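Vanhove Customer Help
Ticket: Presier console table, rocks at the left end / question about the boards
Opened by: Anouk Visser
Handled by: Bethel Nigatu
Status: Open, waiting on part

Anouk Visser, first message

Hi! I've had the Presier console (wood top, black metal frame, mesh shelf underneath) since April and I love it, but it rocks. Press down on the front left corner and it dips, let go and it comes back up. It's only a little, but I keep drinks on there and I've already mopped up one iced coffee.

Also, in the middle of the top there's a short line where the ends of two boards meet, and one side is a slightly different shade from the other. Is that supposed to be there, or is the top coming apart? I only noticed it when I started looking for what was causing the rocking, and now I can't stop seeing it.

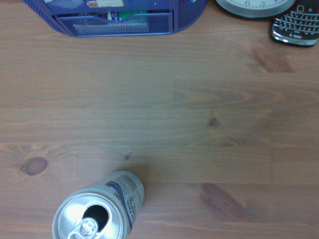
Tabletop with the short end joint in the middle, organizer and clock at the back.

Bethel Nigatu, reply

Hi Anouk, thanks for the picture. The joint is part of the design. The Presier top is made from shorter boards joined end to end, and the shade can change from one to the next. Please run a fingernail across it. If your nail catches, tell me. For the rocking, could you take everything off, check that the four leg bolts are snug and try the table in a different spot? Carpet can be uneven, especially close to a wall.

Anouk Visser, log of what I tried

OK so I did this over one long evening and wrote it down as I went.

1. Fingernail test. Doesn't catch anywhere. I did it with my eyes closed too, and I couldn't tell where the joint was. So that's one worry gone.

2. Cleared the top. This took longer than the fixing! Pens, clock, lamp, plus a whole layer of snack wrappers I'm not proud of. I've been working my way through the Hello Panda at that table and it shows. 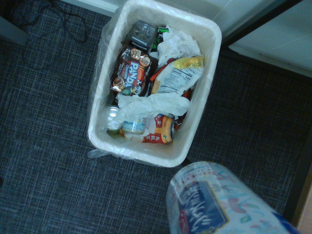
3. Leg bolts. Three were fine. The back left one took almost a full turn with the hex key you sent, so I was sure I'd cracked it. Put the lamp back, pressed the corner, and it still dipped. Less than before, I think, but it still dipped.

4. Different spot. Dragged the whole thing out to the hallway, where the floor is hard. Same dip, same corner. So I don't think I can blame the carpet.

5. Swapped ends, so the left end was on the right. The dip moved with the table. That pretty much settles it for me - it's something in that leg or the foot under it.

6. Looked at the feet. Three of them have a little black plastic cap. The front left has one too, but it's cracked and squashed flat on one side. I have no idea if it came like that.

While I was at it I went over the top with the Skustolley wax from the care sheet, one thin coat, 7 minutes and then buffed off. Now I have another question, sorry! There's a big oval knot and a much smaller dark one further along the same board. Should I be filling those, or do I leave them alone?

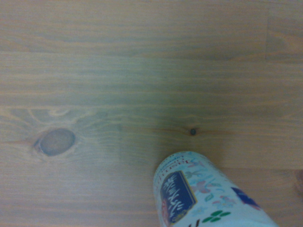
Big knot on the left, small dark one to the right of it, and my drink in the corner.

Bethel Nigatu, reply

This is really helpful, thank you. Leave both knots alone. Filler tends to dry a different color and you'll notice it more than the knot. If one ever feels loose when you press on it, let me know and we'll look at the top again.

I agree with you about the foot cap. I'm sending a pack of 4 so you can replace them all together and keep the height even. They ship from our Skaltivley warehouse and usually take about 5 working days. In the meantime, a folded piece of cardboard under the front left leg should hold it steady.

Anouk Visser, update

Cardboard is in! I used the back of a notepad, folded twice, and pushed the table back against the white wall where it lives. Pens are back at the left end and the lamp's back at the far right.
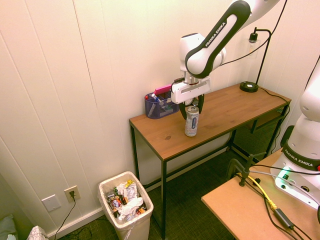 Pressing on the corner now gives me nothing at all, so the cardboard is doing its job and I'm much less nervous about tall cans. I did notice that if I slide the table sideways even a tiny bit, the cardboard stays behind on the carpet and I have to get down on the floor and start over. Not a big deal for a week.

Two small things before you close this. Do the new caps push on, or do I need to take the legs off first? And is the mesh shelf okay with books on it? I've got a stack that's 65 pages of printouts plus a couple of hardcovers, nothing crazy.

Bethel Nigatu, reply

They push on. Pull the old cap straight down with pliers, wipe the end of the leg, and press the new one on until it stops. Your books and printouts are fine on the shelf. I'll leave the ticket open until the caps reach you, so just reply on this thread once they're on.

Anouk Visser, reply

Perfect, will do. Thanks Bethel!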